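# Bias satin, hem drop after hanging: what allowance are people using?

**hgagnon** (Harvey Gagnon)

Working on a six-look capsule for a February presentation. Look 4 is a floor-length slip cut on the full bias in a silk charmeuse, 19 momme, from Groseck. Hung the first toile for 24 hours on the form and got uneven drop, worst at the side front where the grain runs closest to true bias. Maximum difference between center front and side front was 2 inches.

I have read everything from "hang overnight" to "hang for a week with clips." The pattern was drafted with no compensation. Questions:

1. Do you correct at the pattern stage or only at the hem?
2. Do you hang panels before or after the side seams are closed?
3. Does anyone weight the hem while hanging?

The garment has four panels, French seams, and a narrow rolled hem. No lining.

---

**sango_cutting**

Hang the panels separately, before seaming. If you close the seams first, the thread holds the seam line at its original length while the cloth between seams drops. That gives you the rippled side seam everybody blames on tension.

Clip at the waist line of the pattern piece, not the top edge, if the top is narrow. Re-lay the pattern on the hung panel and recut. Leave at least 1 1/2 inches of seam allowance on the sides for this, because the panel narrows as it lengthens.

Correct at the hem last, on the form, with a chalk marker.

---

**s_matsuda**

I agree with hanging before seaming. I don't agree with recutting from the original pattern. If you do that, you are putting a relaxed panel back to the unrelaxed shape, and it then has a second round of drop once the body of the dress is carrying its own weight. It is smaller, but it is there.

What I do is measure the relaxed panel at three levels (bust, high hip, knee), write down the change as a percentage, and reduce the pattern length and add to the width by that percentage. Then I cut the next one from the corrected pattern and hang that too. By the second toile the change is usually under 3/8 inch.

It depends on the cloth lot. I had two rolls of the same article from Fuletti, and they behaved differently enough that I needed a separate pattern for each.

---

**hgagnon**

@s_matsuda Are you doing the percentage per panel or averaging front and back?

Also, the lot question is a problem. The sample yardage and the production yardage will be separate orders. The Groseck quote for the full quantity is $3,311 and I don't have room in the budget for a second toile in the production cloth.
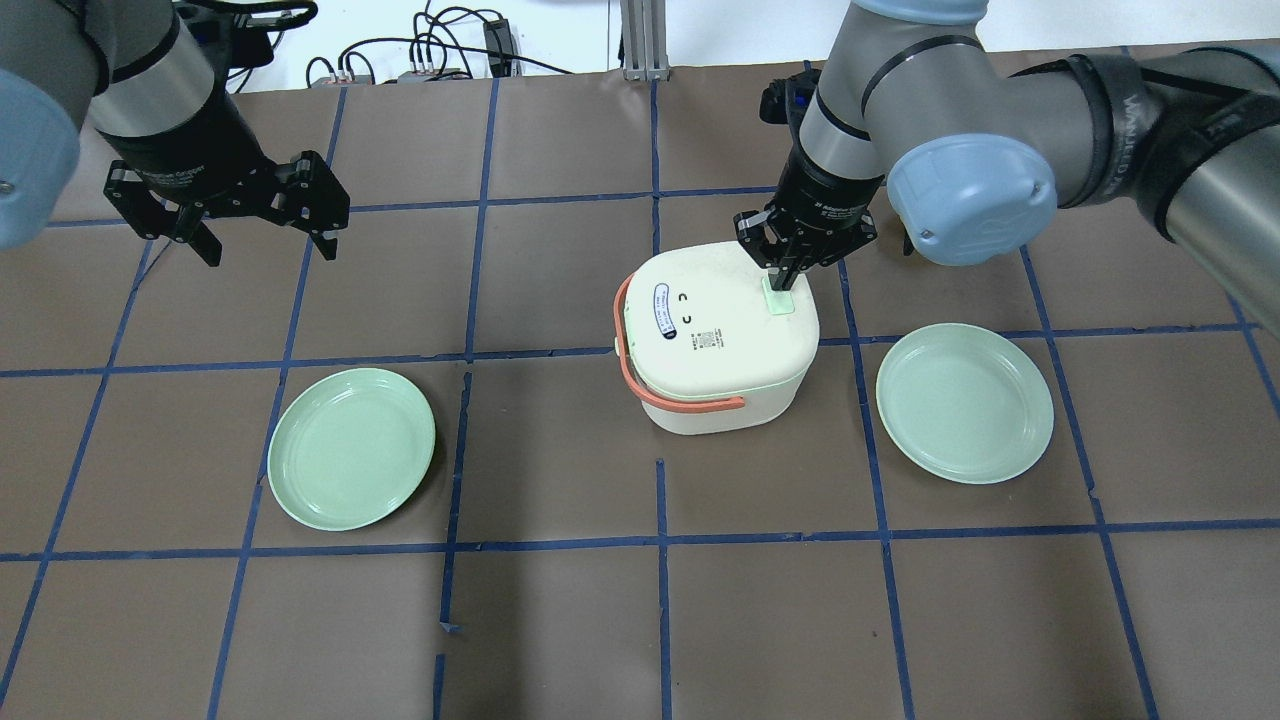 So whatever I settle on for the pattern has to tolerate some difference between lots. I would accept a hem that gets leveled individually on each piece, but I can't accept side seams that twist.

---

**s_matsuda**

Per panel. The back will move less on most slip shapes because the cut is straighter through the seat. Averaging puts the error into the side seam, and that is exactly your twist.

For the lot problem, cut a test strip. Mine is 10 inches wide and 40 long on true bias, clipped at the top with a light bar at the bottom. Do one from sample yardage now and keep the numbers. Do one from production yardage when it comes in. If they match within 1/4 inch, use the pattern as is.

---

**chau.h**

Going to disagree with the light bar. Any weight beyond the cloth's own gives you a number that doesn't apply to the garment. A 57 inch panel in 19 momme already loads the upper third quite a bit more than the lower third, and a bar at the bottom flattens out that difference. You end up overcorrecting near the hem and undercorrecting at the hip.

Hang full length or don't bother measuring.

---

**s_matsuda**

The strip isn't used to correct the pattern. It compares lot A to lot B under the same load. The bar keeps it from curling. Agreed that it would be wrong as a source for the pattern percentages.

---

**chau.h**

Fine, as a comparison only I have no objection. Your first post read as if the numbers were interchangeable.

---

**ck_patterns** (Chiến Khương)

Two things not mentioned yet.

Grain direction on the pairs. If all four panels are laid facing the same way on the bias, left and right will not match, because warp and weft stretch at different rates. Mirror them so the warp runs down and out on both sides, or down and in on both sides. Center front seam and center back seam, chevroned. If the OP's four panels are front, back and two sides without center seams, the front cannot be balanced and it will always pull to one side a little.

Steam. Hover the iron over the panel after it is hung. In my experience this brings forward a good part of the drop that would otherwise show up after pressing. Test for water marks first, charmeuse spots easily.

---

**hgagnon**

Panels are CF/CB seamed, so they can be mirrored. I checked the marker and they were not. All four were laid in the same direction to save cloth. That may account for the side front reading, the left was a lot worse than the right.

---

**sango_cutting**

That would do it. Relay the marker before you change anything else. Yield will go down.

On the weight question from the first post: no weights. On the rolled hem: let it hang again after the seams are in, level, then trim and roll. Use a stitch length of 2.0 mm or a bit longer, and a very slight zigzag (0.5 mm width) on the vertical seams, including the first pass of the French seam. Straight stitch at normal tension will pop when she sits down.

---

**chau.h**

I would not zigzag the first pass of a French seam in charmeuse. The enclosed edge gets bulky and shadows through in light colors. Straight stitch, fine polyester thread, reduced top tension, and stretch the seam slightly as it feeds. Mahrous carries a 120 weight thread that has been reliable for me.

---

**sango_cutting**

At 0.5 mm there is no visible bulk. We ran this on ivory for two seasons. Press it flat before trimming.

---

**hgagnon**

I will sew one seam each way and compare on the form.

Updated plan: mirrored marker, panels hung separately at full length for 48 hours with steam at the start, percentages per panel, second toile from the corrected pattern. Strip test on both lots. The production yardage ships through Proltport in December, so the second strip has to wait until then.

---

**ck_patterns**

Mark the warp direction on every panel with a thread tack in the seam allowance before it leaves the table. Chalk rubs off charmeuse while it hangs, and once the face is turned the two bias directions are hard to tell apart.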